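3.2 What the mothers told us about eating 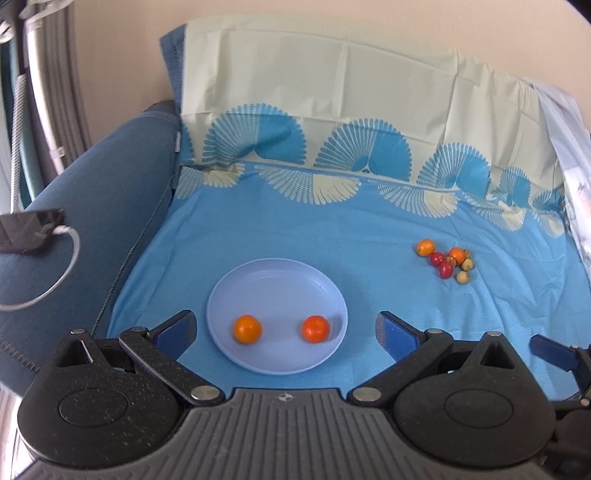
Figure 2. Two small round fruits on a light blue plate, with more fruit set out behind.

I'll start with the part that surprised me most. When Chiến Lương and I wrote the first interview guide, we figured nausea would take up most of the talk, and it did come up plenty (almost every woman at the Zatholm clinic had a story about toast). But what people really wanted to tell us about was advice – who gave it, how often, and how badly it clashed with whatever the last person had said.

We sent the short survey to 462 women in their second trimester and then sat down with 17 of them for longer talks. Most of those talks ran well past the hour we'd planned, and I was glad they did! One woman from Tikov had been told by her midwife to eat small meals all day, by her mother-in-law to eat for two, and by a leaflet to stop snacking. She'd settled on eating when she was hungry and telling each of them what they wanted to hear.

Chiến read every transcript before I did, and we coded them separately. We disagreed a lot in the first round, mostly over whether a remark like "my aunt worries about my iron" should count as advice or as support. In the end we let it count as both, and I still go back and forth on that.

The women at Skuvmont saw the same provider at every visit, and they talked about food differently. They asked more questions, and they were quicker to admit they'd skipped their vitamins. I don't want to lean too hard on this, as Skuvmont is a small clinic and we only visited in July. The answers on cravings are in Section 3.3.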